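## Skulska two-arm teleop kit: two months in

I paid 2168 for the Skulska pair, leader handles included, and I'd do it again tomorrow. You hold a handle in each hand, the black arms copy you, and every run is saved for training. My first go was clumsy (I kept closing the left gripper too early), but by the end of that evening I was moving both arms at once and grinning like a child!

The handles are light and the lag is small enough that I stopped noticing it. We've been doing blocks into a basket, and Uzma Malik and I have saved 400 runs between us.

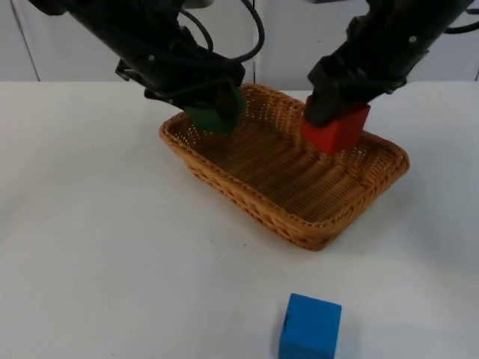 *Green and red at the basket, blue still on the table.*

Moans? The left handle's trigger is stiffer than the right, and the recorder names files by number only, so finding run 67 again means scrolling. The manual is thin on two-handed work as well. I got more from Leonardo Barbieri's setup notes, especially the bit on resting your elbows.

Lovely kit. Next up for us is folding tea towels.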